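FANNESS ANNOUNCE SECOND ALBUM "ASTGATE," SHARE LEAD SINGLE "WEROV"

Thursday, October 8, 2026

Four-piece Fanness will release their second album, Astgate, in November on Hayes Recordings. The lead single, "Werov," is available now on all major streaming services and as a two-track download with the non-album B-side "Low Shelf."

Astgate contains nine tracks and runs 41 minutes. It was recorded over 16 days in a former grain office and mixed to half-inch tape by Reynaldo Castillo, who also engineered the band's debut. Basic tracks were cut live with all four members in one room. Vocals, pedal steel and a small amount of percussion were added afterward.

"Werov" is the oldest song on the record. Singer and guitarist Maribeth Ignacio wrote the first version before the debut was finished and set it aside when the band could not agree on a tempo.

"We had it at four different speeds over three years," says Ignacio. "The version on the album is the slowest. Once the drums came down to that speed the words had enough space, and I stopped rewriting them. The title is a word my sister and I made up as kids for the hour before anyone else was awake. The song is about that hour and about sharing a bedroom wall."

The track is built on a single five-note bass figure played by Annunziata Carbone, which repeats without variation until the final chorus. Carbone tuned down a whole step for the session and recorded direct, with no amplifier.

"I asked for the amp to be switched off so I could hear the drummer's sticks," says Carbone. "Reynaldo kept the direct signal and we never went back to the other one."

Drummer Jade Pelletier and keyboard player Princess Evangelista complete the lineup, which is unchanged from the first album. Evangelista wrote two of the nine songs, "Culvert" and "Second Reader," and sings lead on both – a first for the band. The organ heard on "Culvert" and on the closing track is a two-manual home model with several dead keys, and Evangelista arranged both parts to avoid them.

Castillo kept overdubs to a minimum. "The rule was that a part had to be played from start to finish," he says. "If it needed an edit, we did another take. 'Parcel Road' took 11. Most of the others took three or four."

Astgate will be issued on vinyl, CD and digital formats. The first vinyl pressing is limited to 1334 copies on black vinyl, with a printed inner sleeve containing full lyrics. A further 400 copies on clear vinyl will be sold only through the Hayes Recordings web store and at shows. Of these, 111 will include a signed lyric sheet, distributed at random. The CD edition comes in a card wallet with the same lyrics. Orders are limited to two clear vinyl copies per customer.

The band will play a short run of dates to accompany the release. Set times, venues and support acts will be confirmed separately. The album will be performed in sequence at each show, followed by a selection of earlier material. Tickets purchased from the web store can be combined with an album order and will be sent by email.

Astgate track listing:

1. Parcel Road
2. Werov
3. Culvert
4. Nine Gates
5. Salt for the Steps
6. Second Reader
7. Astgate
8. Weekday Lamp
9. Leaving the Meter On

Credits:

Maribeth Ignacio – vocals, guitar
Annunziata Carbone – bass, pedal steel
Princess Evangelista – keyboards, vocals
Jade Pelletier – drums, percussion
Recorded and mixed by Reynaldo Castillo

Review copies, lyrics and interview requests are handled by the Hayes Recordings press desk. Please quote reference 2243 in all correspondence. 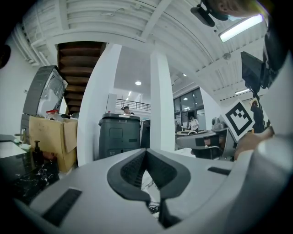
Two gray grippers, one held in a hand, with cables on the floor.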